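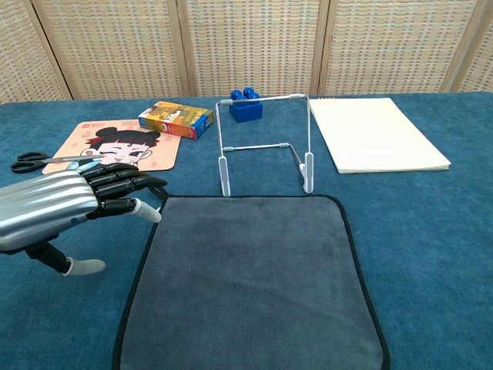 Right, people keep asking me what's going on with the Brargate petition and I keep giving a different answer depending on how tired I am, so I'm going to do it all in one go. Long thread. Get a brew.

---

For anyone who hasn't been following: the council wants to scrap the Wudetness ward and fold it into Brargate Central. At the moment Wudetness elects two councillors of its own. Under the new map it elects none of its own and gets lumped in with the town, the retail park and all the new flats by the station.

---

I live in Wudetness, so yes, I'm biased. I've lived here since my eldest was in nursery. You can take everything that follows with that in mind!

---

The rule in Brargate is that if you get 3,000 valid signatures on a petition the full council has to debate it in public, with a vote at the end. Any less and it goes to an officer, who writes you a letter. I have had one of those letters before (bus shelter). It was a very polite letter.

---

We handed in a great fat box of paper plus the online ones. And on Monday the clerk's office told us the valid total is 2,364.

So we are short.

---

I know. I know. I had a little cry in the car, then I went in and bought some milk.

---

Now the word "valid" is doing a lot of work there so let me explain how names get struck off. You have to be on the electoral register inside the borough. You have to give a full address with a postcode. You can't sign twice, even if you've forgotten you signed the first time outside the chemist (looking at my own mother-in-law here).

---

A lot of the ones we lost were people who'd put their first name and "Wudetness" and nothing else. Which is completely how people here would fill in a form, everybody knows who they are. The clerk doesn't though, and to be fair to her she can't go ringing round.

---

Then there's the online side, which I'm more cross about. The council uses a system called Fluteo for all its petitions and consultations now. If you sign on Fluteo it sends you an email with a link in it and your signature only counts once you've clicked the link.

---

Loads of people never clicked the link! It went to their junk, or they saw it and thought it was a scam, and after years of being told not to click on links in emails I can't say I blame them. My neighbour deleted hers and then told me proudly that she had.

---

I asked if those could be chased up and was told the system doesn't send reminders. I asked if we could have the number of unconfirmed ones and was told that would have to be a separate request. So I've put in a separate request.

---

Several of you have replied asking why any of this matters, it's only lines on a map. Fair question, a few posts on that and then I'll get to what happens next.

---

At the moment if the culvert by the chapel blocks up you ring one of our councillors and they come and look at it. They may not fix it but they'll stand there in their wellies and look, and then it gets raised with whoever needs it raising with. It's in their patch and they want your vote.

---

Put us in with Brargate Central and our votes are a sliver of the total. I don't think anybody running for that seat would be wicked about it, they'd just spend their Saturdays knocking on doors where the doors are closer together. I would! It's a long hill.

---

The council's case, and I do want to be fair, is that Wudetness has far fewer voters per councillor than the rest of the borough and so a vote up here counts for more than a vote down there. That's true. I've looked at the figures and I can't argue with it as arithmetic.

---

What I can argue with is that there was another map. It was called Option B in the first consultation and it kept Wudetness as a ward with a single councillor and added the farms on the east side to bring the numbers up. I could have lived with Option B. Most people I spoke to could have lived with Option B.

---

Option B vanished between the first consultation and the second. I've been through the minutes and the only thing I can find is a line saying it was "not taken forward following discussion". Discussion by whom? When? It doesn't say.

---

Which brings me to Dirk Martens.

---

Cllr Martens chairs the working group on boundaries and he's the one who presented the new map. He's also got a seat in Brargate Central. People have been drawing conclusions about that under my posts and I'd like you to go a bit easy please. I've had two proper conversations with him and he was decent both times.

---

He told me he thought Option B was "tidy on paper and a mess on the ground" as the farms all look towards the next valley for school and shops. I don't agree but it's a reason, and I'd have liked to read it in the minutes instead of hearing it next to the bins behind the library.

---

I also asked him straight out whether the new map makes his own seat safer. He laughed and said he'd have more people to annoy. Make of that what you will. I've gone back and forth on it.

---

And no, before it starts up again, I have seen nothing at all that connects this to the Bakker site. Bakker want to build on the old quarry, that's a planning matter, it goes to a different lot of councillors altogether. If somebody has an actual document then send it to me. If it's something a bloke said in the pub please don't post it on here with people's names in.

---

I have deleted a couple of comments on that. Sorry if one was yours.

---

OK a bit of history as I've been up in the loft. This isn't the first go at getting rid of us! I found a leaflet from the last time, dated 6 April 2005, headed KEEP WUDETNESS ON THE MAP in that lettering that looks like it's been done on somebody's work computer at lunch.

---

Same argument nearly word for word. Same hill on the front. They had a public meeting in the chapel hall and the leaflet says "bring a chair", so I'm guessing they were expecting a crowd.

---

I'd love to hear from anybody who went. I've got the leaflet but I can't find out what was said or how close it came. The local paper's archive for that year isn't online and the library's set has a gap in it right where I need it, obviously.

---

What I do know is we kept the ward. So it can be done.

---

Right. What happens next.

---

The clerk has confirmed that we can top up. The petition doesn't have to start again from nothing, we keep the valid names we've got and add to them, so long as it's the same wording at the top of the sheet. Please, please don't change the wording. Somebody helpfully improved the grammar on one batch last time and we lost the whole batch.

---

The full council votes on the map in September. To get our debate on the agenda for that we need to be over the line before the papers go out. I've asked for the exact cut-off in writing and I'll post it when I get it.

---

If you signed on Fluteo and you're not sure it counted: search your inbox for Fluteo, check your junk as well, and click the confirm link if it's still there. I'm told the old links still work. If you can't find it, sign on paper. The clerk takes out duplicates, so signing both ways won't get you into trouble, it'll just count the once.

---

If you're signing on paper: full name, house number or name, street, postcode. Print it. I can't read half of what we handed in and I know these people's handwriting from Christmas cards.

---

Sheets are in the post office, the Fox, the vet's (thank you!!) and on my porch in the blue crate with the lid. Put the lid back on after.

---

I also need 3 people who can do Saturday mornings outside the Co-op in Brargate itself. Anyone in the borough can sign, it doesn't have to be Wudetness folk, and a lot of people down in town grew up here or have a mum up here. We hardly touched the town last time and that was my mistake, I thought they wouldn't care. The one morning we did try it they were lovely.

---

Somebody's asked if under-18s can sign. You need to be on the register, so mostly no. They can carry a clipboard though, and people find it harder to walk past them.

---

Somebody else has asked whether I'm going to stand for the council off the back of this. No! I'm a dinner lady with a bad knee. Stop it.

---

And a few of you want to know if you should email Cllr Martens direct. Yes if you like, he does read them. Ask him about Option B and ask him politely. One email in your own words is worth a lot more than the same one pasted by a whole street, he said as much to me.

---

I'll add to this thread when I hear about the cut-off date and the unconfirmed signatures. If I miss your reply it's not on purpose, I'm on shift till two tomorrow and the signal in that kitchen is dreadful.

---

Oh and whoever left the sheet in the vet's with the paw print on it, very funny, but I can't hand that one in, can you pop back and do me a clean one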